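Setting up your Kurar cloth table, part 2: laying the green

Now for the really enjoyable bit! Once the table is steady, the cloth goes on and the whole corner starts to look like a little stage.

1. Spread the Grurnel table cloth over the top and smooth it from the middle outwards.
2. Let the backdrop hang loosely behind it.

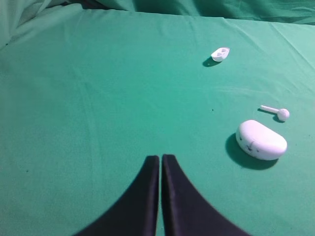
Creases are the thing most people worry about on their first go. Soft ripples in the green, with a few thin diagonal wrinkles further back, are fine for everyday use, so save the iron for the deep ones.

3. Go over the cloth with a Bastos lint brush, always in the same direction (it picks up a surprising amount!).

Caution: never iron the cloth while it is on the table.

4. Set your small things out towards the sides and keep the middle clear.

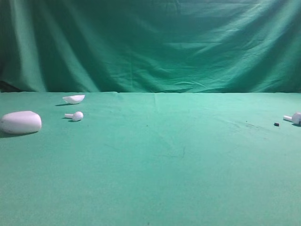 Leave yourself plenty of room at the front too, then try moving one piece at a time until you like it.

Note: Hosel clips are sold separately and hold the backdrop beautifully.
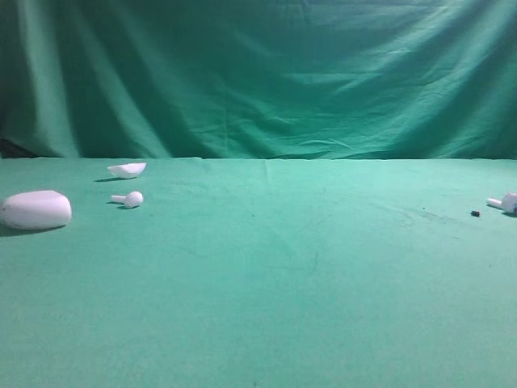

Reading time: 2 minutes

5. When you've finished, roll both cloths up and store them somewhere dry. Part 3 covers lamps.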